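Toy library: what changes in September

The toy library at the Gerton branch goes back to its full schedule in September. The doors open at 9:30 in the morning and the last loans go out at 4:30 in the afternoon. The lunch closing we had over the summer is dropped. Returns can still be left at the front desk of the main library until it shuts for the evening, but please hand them to a person. The book drop is too narrow for most of our boxes, and two puzzles were crushed in it in July.

Loan periods

The standard loan goes up from 2 weeks to 3. Families on the Rotich side of the river asked for this after the bus route was cut back, and a longer loan costs us very little. Renewals stay the same: one per item, by phone or at the desk, as long as no one else has a hold on it. Ride-on toys and anything tagged in orange are still on the shorter loan, and they can't be renewed. The waiting list for the balance bikes is long enough that we have stopped adding names until October.

Each family card still covers 3 items at a time. A building set counts as one item, however many pieces are in the tub. A game with an expansion counts as one item if both are in the same bag.

Missing pieces

We get more questions on this than on anything else, so the rule is set out again. If a piece is missing when you bring a set back, tell us at the desk. There is no fine. We write it on the card inside the lid, and the next family knows what to expect. If the piece turns up under the couch a month later, drop it off in an envelope with the name of the set on it. Loose pieces with no name go in the gray drawer behind the desk, and matching them up again is slow work.

If a set comes back so short that it can't be used, we may ask for part of the cost. That happened twice last year. Both times it was a board game that had lost its main board.

Please check the tub before you leave the building too. The card lists what should be inside. If the card and the contents don't match, let us know then and the difference won't be put down to you.

Cleaning

Hard plastic toys can be washed at home in warm water with ordinary dish soap. Rinse them and let them dry on a towel before they go back in the tub. Sets packed damp start to smell within days, and the paper cards stick to the lid. Please don't put anything in the dishwasher. Some of the older plastic warps on the hot cycle, and bricks or plates that have warped even a little will not hold together afterward.

Wooden toys should be wiped with a damp cloth and never soaked. Cloth toys and dress-up clothes come back unwashed. We do those here, with a soap that has no scent, after several parents told us their children had reactions to the stronger brands.

Batteries are taken out at the desk when a toy is returned. You will need your own for the next loan. The size is written on the tag.

New on the shelves

The Lodberg grant came through in the spring, and the $2000 has now been spent. Most of it went to toys for children under 4, where our shelves were thinnest. There are two new shape sorters, a large set of stacking cups, a wooden train with a figure-eight track, and a crawl tunnel that folds flat. We also replaced the Fukico marble run, which had been taped together since before the move.

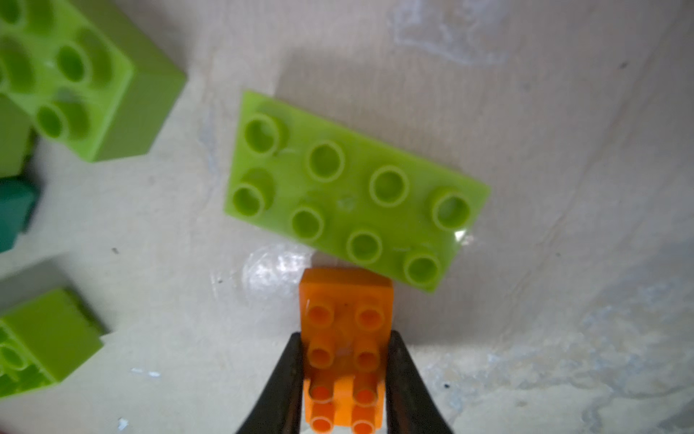

The rest of the grant paid for storage. The old cardboard boxes are gone and nearly everything is in clear tubs with snap lids. The shelf numbers have changed as a result, so the printed list you may have at home is out of date. New lists are at the desk. The one on the website will be corrected when the site is next updated.

We still need a doctor's kit in good shape, floor puzzles with large pieces, and dolls' clothes in any size. We can't accept stuffed animals, car seats, or toys with magnets. Donations can be brought in during open hours, and it helps if you have counted the puzzle pieces first.

Membership

Cards run from September to the end of August, so all of last year's cards have expired or are about to. The family fee stays at $30. Child care providers who work from home pay the same fee and may take out twice as many items. If the fee is a problem, speak to Faith Chege at the desk and she will sort it out with you in private. There is no form for it.

Bring something with your current address on it when you renew. Members who have changed their phone number should tell us then as well, as several hold calls this summer went to numbers no longer in use.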